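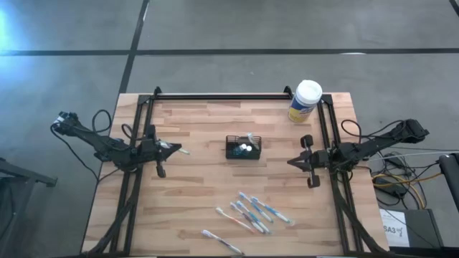 3.2 Small items and where households keep them

The second part of the study dealt with toiletries, and with toothbrushes in particular. We chose them after the kitchen work reported in Section 3.1, where participants had largely agreed with one another about what belonged in a drawer and what belonged on a shelf. Bathroom items gave much less agreement. A toothbrush is used at least twice a day, is light enough to be knocked over by a sleeve, and is seldom put away in the sense that a plate is put away. Most people simply leave it near the basin.

Interviews were carried out in August by Breathnach and Ghaffari in the homes of people living in the Plodska flats, where the bathrooms are all built to the same plan and have one narrow shelf. Participants were asked to show where each small item was kept, who had decided on the place, and what happened when the shelf was full. The talks were held in the evening so that the whole household could take part. Two households declined to let us look inside closed cabinets and were left out of the cabinet counts, though their answers on open storage were kept.

Three kinds of holder were mentioned: the cup or beaker, the fixed wall holder and the open basket. Cups were the most common, and also drew the most complaints, mainly about water collecting at the bottom. Wall holders were liked by those who had them, but in rented flats people did not want to drill. Baskets were usually bought for something else (fruit, post, sewing things) and had drifted into the bathroom later. 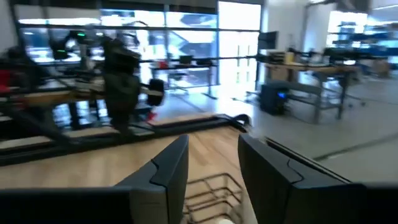

The open basket deserves a closer look, as it was the holder about which participants were least consistent. Loureiro's earlier survey for Cardoso treated all baskets as one class, and we think this hides a difference that matters in daily use. A rack or basket made of thin metal rods set in a grid, as in Figure 4, lets air through and can be rinsed under a tap, and those who owned one of this sort tended to keep toothbrushes in it. Solid plastic tubs were kept for spare items still in their packets. The spacing of the rods also came up. One participant said that a brush handle would go through the side of her basket and stick out "like a knitting needle", and she had lined it with a folded flannel.

Figure 4. Basket and table.

For the sorting task we moved from the bathroom to a plain table, so that the shelf itself would not suggest an answer. Toothbrushes were laid out loose on the wood and the basket was placed further back. The rule was that every brush had to end up somewhere a stranger would think to look for it. We gave no instruction about which way up a brush should go.

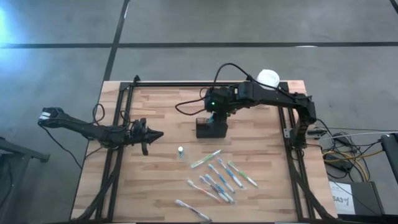
Willems coded the answers for direction and Louro for grouping, and the two sets were compared afterwards. Nearly all participants wanted heads upwards and gave cleanliness as their reason. Grouping was less settled. Some wanted each person's brush kept apart from the rest, even at the cost of a second basket, while others sorted by colour and did not mind the heads touching. Families with young children were more likely to sort by colour. People living alone often found the question odd and answered it for guests.

A limit of the task is that loose brushes on a table are already a mess, and participants may have tidied more thoroughly than they would at home. The Drakwood pilot had the same weakness. We return to it in Section 5, together with the question of lids and caps, which several households kept long after the item they belonged to had been thrown out.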